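Unit 2: Excess and premium in private motor policies

The excess is the part of a claim the policyholder pays. Policies split it in two – compulsory, set by the insurer, and voluntary, chosen at quotation.

Worked case: Weltis quotes £1,736 with no voluntary excess. Find the premium at which a £250 voluntary excess breaks even, assuming one claim in two years. 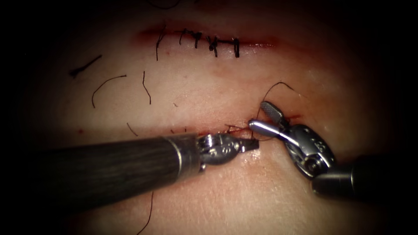
Spread the excess over the term: £125 a year. The break-even premium is therefore £1,611. Repeat with the Pliveo table and bring your working on Sun 3 December.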